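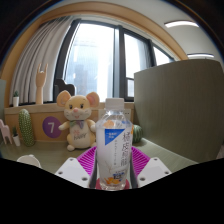
Home | Notebook | Parts list | Older entries | Contact
Print this page | E-mail this entry

Prastside bench notebook
20th July

Quiet building, so a full day on the clearing-up chore. The question is the same one we wrote on the first page in October: can a machine clear a table that a person has been using, and leave it so the person doesn't have to do it again? Bottles are still the item I trust least, so bottles first.

Collection total stands at 813 bottle demonstrations by hand. That's all sessions, all tables, after throwing out the ones where the operator's sleeve covered the lens. Flultlow wants 1896 before they retrain. I don't think more of the same will help much. Most of what we have is a clean approach from the front, fingers either side, lift, done. The hard part is everything next to the bottle.

Notes from the table by the counter with the 7 on it:

A plush mouse directly behind the bottle is worse than a hard object. Its arms stick out toward the bottle. If the fingers go too deep they push the arm, the mouse leans, and then whatever the mouse is leaning on moves too. A person ignores this and takes the bottle. The policy either stops short and gets a poor hold or goes through and drags the toy. In the hand-held demos we tend to angle around it without thinking, so the demos do contain the answer, but only if people leave the soft toys where they are. Please stop moving them out of the way before you start. I did it myself twice this morning.

Clear plastic against a bright window is still bad. The label is the only part the detector is sure of. When the label faces the camera, the bottle gets found. Turn it so you see mostly clear plastic and it loses the outline, and the grasp height wanders. Tried drawing the sheer curtains across. Better on the replay, but a household won't draw the curtains for the machine, so I put them back and kept recording in full light.

Grip height. Aim for the label. Thin bottles fold in when you squeeze above it. With a full bottle it hardly matters, with a part-full one the cap end tips and the base swings. Živković controller has the softer close and it did fine on the full ones. On part-full it let one slide down between the fingers and land upright, which the log scored as a success. It is not a success. I have changed the scoring so a bottle has to leave the table and arrive somewhere.

Flat white finger plates are slick. Rubber strip on the inside face would fix most of the sliding. The argument against is that the 813 we already have were recorded with bare plates, and the images would change. I'd still do it. Cut strips narrow enough that the camera hardly sees them and run the old and new sets side by side.

Screws on the right finger worked loose again. Thread lock next time the plates are off.

Timing. I cleared the same small table by hand, no gripper, at a lazy pace. Then with the hand-held gripper. Then let the arm do it. The arm took 395 seconds, including one stop where I had to nudge a cup back from the edge. I didn't bother writing down my own bare-hand time because it was over before I had the stopwatch app open properly. With the gripper I was slow but everything ended up in the right place.

So the plain answer for bottles today: yes if it stands alone, mostly yes if there is something hard beside it, no if there is something soft behind it. For a cafe table at closing time that might be good enough with a person checking. For somebody's living room it isn't. Living rooms are full of cushions and toys and plants in little pots, and a knocked plant pot makes more work than the bottle did.

Ultov asked whether the same setup could do their packing bench. I think that's the easier job by a long way. Same bottle every time, nothing plush, light from overhead, and the part arrives in the same spot. I'd take that on before the household work if it were up to me. Their worry is speed and ours is neighbors, and speed is the one we know how to improve.

To do

- Rubber strips, two widths
- Thread lock on both fingers
- Rerun the scoring on the last batch with the new rule and see how many slide-downs were hiding in it
- Record bottles with the label turned away, window behind, curtains open
- Record part-full bottles. Mark the fill level on the sheet, we keep forgetting
- Cups near the edge. Separate entry, the cup nudge needs its own look
- Ask Flultlow if they will take a smaller batch of cluttered demos in place of the full count

Left the table set up as it was. Batteries for the hand-held unit are on the charger by the door, and the second one is not holding a charge past lunch, so use it for short sessions only.

Print this page | E-mail this entry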